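September, notebook, afternoon entry

Back on the Prorkside council recordings. Aim for today was to finish the second pass on the leadership debate and settle the coding rules for interruptions, which have been drifting.

Where things stand. The full set is 308 files, all from public sessions, split by agenda item. Nidus has produced first-draft transcripts for the lot. Quality is good for the chair and the group leaders, who sit close to a microphone, and poor for the back two rows. The leadership debate is the worst of them. Members were talking over each other for most of the last stretch and Nidus has given several speeches to the wrong person.

Did the speaker labels by ear this morning. Started at 9.20 and went through to lunch with one break. The Kotian motion itself is clean. The trouble begins with the first amendment, where the deputy leader is answering two members at once and neither has been called by the chair. Nidus writes this as one long paragraph from the deputy leader, including the part where he appears to call himself a disgrace. Corrected that. Left a note in the margin column in case anyone has already pulled that paragraph as a quote.

Coding rules, as of today:

Interruption means another member speaks before the first has finished and the first stops or changes what they were saying. If the first carries straight on, code it as heckle. Laughter is coded only if the speaker responds to it. "Hear, hear" is not coded at all. We tried it for a while and it swamped everything else.

Points of order get their own code even when they are plainly interruptions in disguise. I don't want us guessing at motive from a recording.

A withdrawn remark keeps its original code, with W added. The official minutes drop withdrawn remarks, so our count and theirs will never match on this item. There are three in the Ferer exchange alone.

On the Ferer exchange. For anyone who has not listened to it, this is the row over the Ferer ward boundary, where two members of the same group voted on opposite sides and then each accused the other of breaking the whip. It runs across two files and the join is in the middle of a sentence. I have stitched them into one and kept the originals in the raw folder. Please code from the stitched version. The time stamps in the old sheet are wrong after the join and I have not fixed them yet.

Agreement check. Took 415 turns coded by both of us and compared. Agreement is fine on points of order and on withdrawn remarks. It is bad on heckle against interruption, as expected, and nearly all the disagreement comes from two members who pause a lot. One of them leaves such long gaps that it is hard to say whether he has finished. My view is that if the chair has not moved on, he still has the floor. Have gone back and recoded mine on that basis. The comparison needs running again once the other half is done the same way.

Also tried slowing the playback down for the crowded passages. It helps with who is speaking and makes tone much harder to judge, so use it for labels only.

Length of speeches. Set the cut-off for a long speech at 450 words last month. Looking at the spread again, it catches almost every opening speech and hardly any replies, so it is telling us who moved the motion and nothing more. Trying 800 words for movers and keeping the old figure for everyone else. Both columns stay in the sheet for now.

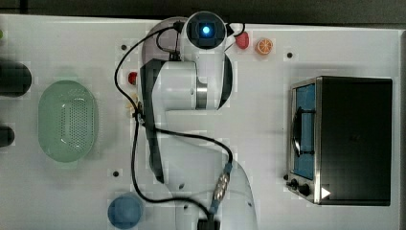
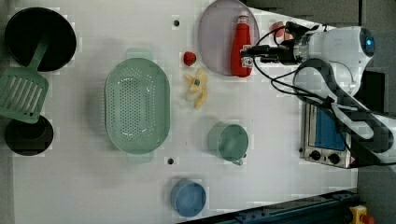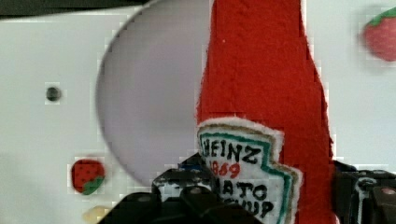
Kyrylo Tkachuk

Added 16.40. Ran the speech length figures with the split cut-off. Looks more sensible. The opposition leader drops off the list of long speakers altogether, and two of the independents come on. One of those is a budget speech that was mostly reading from a table, so I have flagged it and left it in.

The clerk's office replied about the missing vote. It was taken by show of hands and only the result was written down, so there is no list of names to be had. Have marked that division as unrecorded. It was one of the few where the groups were said to have split, and it would have been useful, but we can't rebuild it from the sound.

Still to do: fix the time stamps after the Ferer join, rerun agreement on the pauses, check whether the two members with the same surname have been swapped in the spring files. I found one swap today in the item on parking permits and there will be more.

Sheet is saved as version 6. Version 5 has the old heckle rule, please don't code into it.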